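Crosstalk on one side only after cartridge swap, wire or cart?

Asked by nondemus_dad in Turntables & Tape
3 answers

Swapped the cartridge on my Enetti deck last night, the old one had maybe nearly 50 records worth of skipping in it and I was done. New one is an Olletti moving magnet, nothing fancy. Sounds great EXCEPT the left channel leaks into the right. Used a test record, left only tone, and I can hear it plain as day in the right speaker. Right only tone is clean, dead silent on the left. So it's one direction only which is what's bugging me.

Stuff I already did:
swapped RCAs at the amp, problem moves to the other speaker so it isn't the amp
reseated the headshell
cleaned the four pins w/ alcohol
tracking force is right in the middle of what the sheet says

Old cartridge did not do this, or I never noticed. Don't have the test record results from before, sorry. Only bought the record in November.
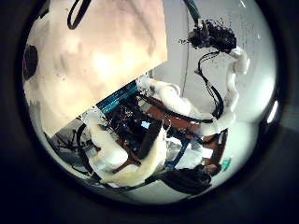 The phono wires on this deck come out the bottom and go to a little terminal strip, then the RCA cable is soldered to that. I've had the bottom cover off twice now. Can't see anything touching but the wires in the arm are hair thin and my eyes are 50 years old. Is there a way to tell azimuth from bad wire without buying a scope? And yes I know some of my wiring is a mess, it's on the list for some other weekend. Could a cable like that even cause this or would it just be hum? I get no hum at all. Also the manual says nothing about azimuth, just overhang.

Thanks in advance, need this working before my brother comes over to get his Jatoi speakers back lol

Answer 1
by Shabnam Mengal

Hum and crosstalk are different animals. Cable hanging near other cable gives you hum or buzz, in both channels usually. Leave it for now.

One direction leak is the classic azimuth thing. If the cart leans a bit, one channel gets worse and the other sometimes even gets better, so "right is clean" doesn't rule it out. Bad wire or a solder whisker between the hots would normally bleed both ways about the same.

No scope needed. Cheap multimeter that reads low AC volts, hook it to the tape out on your amp, not the phono wires, signal is way too small there. Play the left only tone. Write down the left reading and the right reading. Then do the right only tone, same thing. Dont touch the volume in between (tape out shouldn't care but some amps are weird).

Then look at the headshell from the front with the needle down on something flat and shiny. A small mirror works, or an old CD. Cart and its reflection should make one straight line. If it looks bent at the middle it's leaning.

Does your headshell twist? On some Enettis there is a tiny set screw under the collar. Loosen it, turn the shell a hair, snug it back up, read again. Hair means hair. You want the two leak readings close to the same, forget perfect. A 13 to 15 dB difference between sides is a lot. 3 is fine, leave it alone.

If turning it changes nothing at all, then go look at wires.

Answer 2
by platter_matt

before you do any of that check the red and green on the back of the cart. Red is right hot, green is right GROUND. white left hot, blue left ground. I had two grounds flipped on mine and chased it for a month. the colors on the pins wear off or they print them on the side where you cant read them

also are you sure the test record is good, mine had a bad pressing on side 2

Answer 3
by oldreelguy

Buy a better cartridge. Those Ollettis were never any good after they moved the stylus to the cheap cantilever. I run mine on tape and never looked back

Comments on Answer 1

nondemus_dad: ok mirror trick, it's definately leaning. Top of the shell tips to the outside. Found the set screw but it's tiny, none of my drivers fit. Ordering a set.

Shabnam Mengal: Jewelers set, the cheap ones are fine. Take the counterweight reading again after, sometimes it shifts when you lean on the arm.

nondemus_dad: will do. Colors were right btw, checked those too. Will post numbers when the driver gets here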